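4 Blur screening and re-recording with the wrist camera

This section covers the screening step of the Rimen method. It assumes the arm is mounted, the wrist camera has been calibrated as in section 3, and the Hodar recorder is running on the same clock as the arm controller. If the clocks have not been matched, go back to 3.4 before you record anything.

The method trains a grasp policy from wrist views only. In our first round we kept every image the camera produced. In the second round we scored each image for blur and held the worst ones out of training. The policy from the second round missed fewer grasps on the same set of test objects, and most of the gain was on thin objects lying flat. The steps below repeat the second round.

4.1 Before you start

You need:

Hodar recorder, with the wrist stream enabled
Bernel scoring script and its settings file
A finished calibration folder from section 3
At least 60 recorded episodes, or enough disk space to record them

Note: An episode runs from the moment the arm leaves its home pose to the moment it returns. Do not join two reaches into one episode. The scoring script resets its reference at the start of each file and will give wrong values for the second reach.

Caution: Keep hands and tools out of the reach of the arm while an episode is being recorded. The stop button must be within reach of the person at the keyboard.

4.2 Setting the regions

Blur in a wrist view is uneven. Parts fixed to the wrist move with the camera, so they often stay sharp while the background streaks. A finger can also blur by itself if it moves relative to the camera during the exposure. One score for the whole image hides these differences. The script therefore takes three regions and scores each one separately.

1. Open the settings file and go to the block named regions.

2. Draw the wrist region over the housing and anything fixed to it. It should hold no background if you can avoid it.

3. Draw the finger region over the gripper finger, from the collar to the tip. Leave a small margin, so that the blurred edge of a moving finger still falls inside.

4. Draw the work region over the surface where objects are placed. Keep it clear of the finger at its widest opening.

5. Save the file under a new name. The script will not overwrite the default.

6. Load one image taken during a fast move and check the regions against it. In the view after this step, the textured band on the wrist housing is clear enough to show its pattern, the finger has soft edges, and the grey floor at the lower right is drawn out into streaks. The small dark object lying there is blurred too. An image like this should get a low work score even though its wrist score is good.

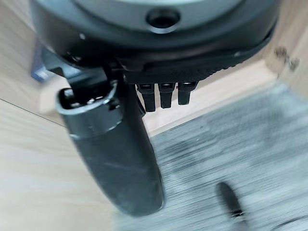 7. Load one image taken with the arm at rest and compare. If the wrist scores of the two images differ by more than 16 points, the wrist region probably includes some background. Redraw it and repeat step 6.

Note: Wood grain can raise the work score when it lines up with the direction of travel. The streaks and the grain run the same way and the script reads them as detail. If your work area has wooden panels, set grain_check to on. Scoring takes longer with this setting.

4.3 Scoring the episodes

1. Copy the episodes to the scoring folder. Leave the originals where they are.

2. Run the script with the new settings file.

3. Wait for the summary table. It has one row per episode and gives the lowest, middle and highest score for each region.

4. Sort the table by the lowest work score.

5. Open any episode whose lowest work score is under 24 and look at the images by eye. Mark each one as keep, hold or remove.

Use hold for images where the object can still be told from the surface. Use remove where it can't. Held images stay out of training but are used in the test described in 4.5. Removed images are not used again.

Caution: Do not remove an image only for a low finger score. In our runs, leaving out all images with a moving finger gave a policy that closed too early. The finger score is there to help you sort the images.

4.4 Re-recording

If an episode loses so many images that the reach can no longer be followed from start to finish, record it again.

1. Place the object in the same position, using the saved layout sheet.

2. Lower the travel speed by one setting. Do not change the exposure. A change in exposure shifts the scores and the new episode can't be compared with the old ones.

3. Record the episode and score it alone.

4. If the lowest work score is still under 21, check the camera mount for play before lowering the speed again.

Note: Slower episodes should stay a small part of the set. The Stefanou planner matches speed to the recordings it was trained on, and a set made up mostly of slow reaches will produce slow reaches.

4.5 Testing with held images

1. Train on the kept images only.

2. Run the trained policy on the held images with the arm disconnected.

3. Compare the predicted grasp point with the one recorded for that episode.

4. Enter the difference in the results sheet, with the work score beside it.

The error grew as the work score fell in our second round, but it did not grow evenly. We have not tested this on a camera with a different shutter type. Keep the settings file with the results sheet, including its region values, or the scores can't be reproduced later.

If the script stops with the message "region empty," see section 7.2.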